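Fixed bin locations have outlived their usefulness
Sheila Bloxham, 15/01/2018

Most small parts stores still give every item a permanent home. Washers live in bay 7, gaskets in bay 11, and the labels were printed when the shelving went up. The arrangement is easy to teach and it wastes space on a scale that few managers measure.

A fixed location has to be sized for the largest quantity it will ever hold. For most of the year it holds far less. At the Purketlow depot I compared bin volume with stock volume over 22 weeks, and average fill was 68 per cent on fast-moving lines. On slow lines it was much worse, and slow lines took up most of the racking.
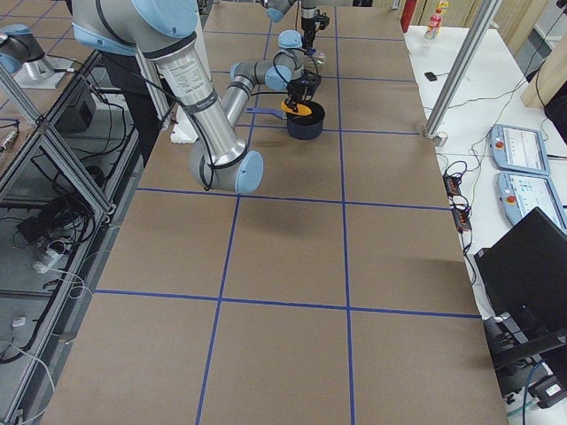
The usual objection is that shared locations depend on accurate records. They do. So do fixed ones, although the error shows up later, as a short pick or a duplicate order. A storeman who knows where the gaskets ought to be will walk there first and consult the record afterwards - a habit that hides bad data for months.

I would keep fixed places for two classes of stock: hazardous items, and anything too heavy to move twice. Everything else should go to the nearest free location of suitable size, with the location written down at the moment of putting away. Gusanholm changed over in January with a paper ledger and no new software. Their pick times rose for the first fortnight and then fell below the old figure.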